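Cilla Supper Club, minutes of the April meeting
April 5, 2021, at Miyuki's flat
Minutes by me, Hinata Hattori

Present: Mitsuko Morikawa, Kohei Kawaguchi, Miyuki Aoki, me. Ruxandra Lazăr sent apologies and a very long voice message, which we played twice and have tried to do justice to below.

1. Last minutes
Read out by Kohei, at speed. Mitsuko wanted it put right that the soup in January was hers and the bread was mine, so that's now put right! Agreed otherwise.

2. Money
We have £93 in the tin. Kohei paid £15 of his own for the napkins and had it back on the night. Ruxandra (by voice message) thinks we should put our subs up. The rest of us would like to leave them alone until the summer supper is over and done with, so we're leaving them alone.

3. Summer supper
We've got the Clumari hall again, booking number 3879, and they've let us have the kitchen from noon this time. There are 67 names on the list so far. Mitsuko is doing the rice, Miyuki the cold dishes, and I said I'd do puddings before I'd properly thought about it. Ruxandra offers her big pans if somebody can fetch them. Kohei will fetch them.

4. Table things
This took up most of the evening (it always does). Miyuki had put her cherry cloth on the table, the white one with the little red cherries and green stems, and we all fell for it on the spot. Kohei fancies plain cloths from Piltex and passed a swatch round. It's a perfectly nice beige. Mitsuko said beige is for curtains. Three for cherries, one for Piltex, and Kohei took it well. The cloth does have long creases from being folded, so whoever brings one should iron it the night before and carry it over rolled.

Then we got on to the square black dishes with the wavy rims, and whether they look too heavy against a pattern. I thought they might, but I've come round, they look rather smart on it.
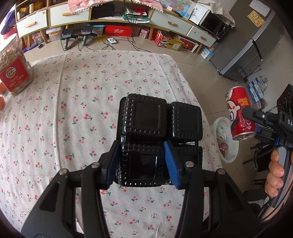
Do we need to match the cloths on every table? Cherries on the food tables will do, and the others can have whatever clean white ones we've got at home.

5. Snacks
The big clear jar with the pale lid is a yes for the welcome table. Mitsuko would like two more the same and will ask at Imai. Cans of pop to go at the far end, with a bin next to them, please, after last year.

6. Jobs before next time
Kohei: pans, and return the swatch.
Miyuki: ask her aunt about more cherry cloth.
Mitsuko: jars.
Me: pudding list, and ring Ruxandra back.

Next meeting at Mitsuko's. Bring a spoon.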